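Willness House, Tallen Wing
Bedroom safety checklist, room 11, single occupancy
Period: February. Form 247, comments entered at time of check.

1. Bed position
Result: Pass
Bed stands in the corner, headboard end to the blue wall, long side to the white wall. Gap between mattress and white wall measured at 7 mm at the pillow end. Limit is 60 mm.

2. Headboard
Result: Pass with comment
Teal padded type, Kramer fixing kit. Both bolts were checked with a hex key and one took a quarter turn. No exposed staples at the rear lower edge. Recheck at next round.

3. Mattress and fitted sheet
Result: Pass
Thick mattress, pale fitted sheet. Care label legible. Sheet corners hold when the mattress is lifted by hand. No sag at centre.

4. Bedding and trip hazard
Result: Comment
Duvet with the Kuromi print hangs over the open side of the bed. Acceptable while the hem stays clear of the floor. If a larger cover is fitted, tuck the open side.
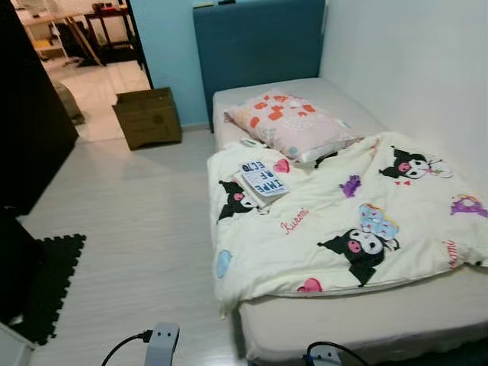

5. Pillow area
Result: Action
Strap or cord partly under the lower right edge of the pink heart-print pillow. Identify and remove from the sleeping area. If it is a charging lead, charging is to be done on the desk only (see house rules, section 2). White slip of paper under the lower left edge: return to occupant, do not discard.

6. Walls
Result: Pass
No damp reading on either wall beside the bed. Paint sound. Colour match for touch-ups on the blue wall is held in the maintenance store.

7. Smoke alarm
Result: Pass
Zesa ceiling unit. Test button held until it sounded, audible from the corridor with the door closed. Replacement year on the base is still current.

8. Window and restrictor
Result: Pass
Opens to the stop. Key hung on its hook.

9. Heater clearance
Result: Pass
Clearance from bedding over one metre. Guard secure.

Outstanding: item 5, before the next overnight stay. Item 2, next round.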